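Open day at Plakstead: is a pink bin really storage?

I went to the Plakstead open day on 2025-04-28 expecting to be sold something, and for the first 40 minutes I was. Theda Hinrichs gave the welcome talk. Her claim was that most households don't own too much, they just put it in the wrong containers. I own too much, so I sat near the back.

The long bin

Her favorite container is a big see-through plastic one in pink, set lengthwise across the middle of a tabletop.
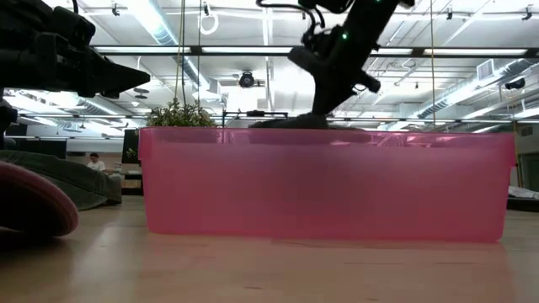
I asked Boyang Jiang why it had to be see-through. So you know what you own without lifting a lid, he said. Fine, but a dark thing behind pink plastic is still just a dark thing. I could tell there was something in there. I couldn't have told you if it was my good sweater.

Then there's the matter of folding. The talk had a whole section on it, with a handout. On the table, the reddish cloth in the bin stuck up over the rim in a fuzzy hump, and a gray-green cap lay beside it on the bare wood. That I found reassuring – it looked like my house.
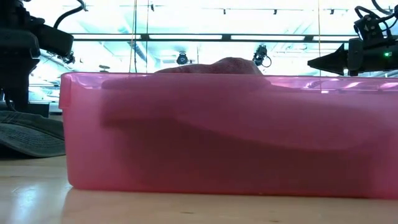

The small containers

I liked these better. A clear one in the middle of the table held something black and was pretty well full, and a maroon cloth, crumpled, took up nearly all of a red bin. Small bins fill up fast, so you have to stop. Yetunde Bashir disagreed with me over coffee and said small bins just breed more small bins. She may be right – I have three under the sink already.

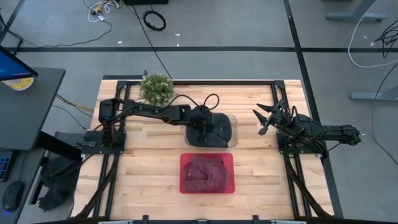 Getting there

Parking is behind the Gimitz building, and the sign is easy to miss. Coffee was free, the handout wasn't. The next open day is in February. I'd go again for the argument, but I left without a bin.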